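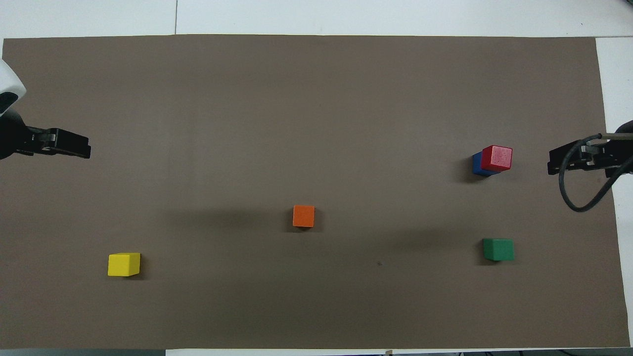 Can a robot clean up my bedroom yet?

Not all by itself, I'm afraid, though it is getting better at small pieces of the job. Think about what you do when you pick up one wooden block. Your eyes find it, your hand opens just wide enough, and your fingers squeeze — gently, without you even thinking. A robot has to learn every bit of that, and it may need around 2000 tries before it gets good at it.

Now picture your floor, with socks and crayons and a blanket on top! Soft things are extra hard, as they change shape when you grab them. So robots often start with blocks, and socks come later. Keep your toy bin handy for now.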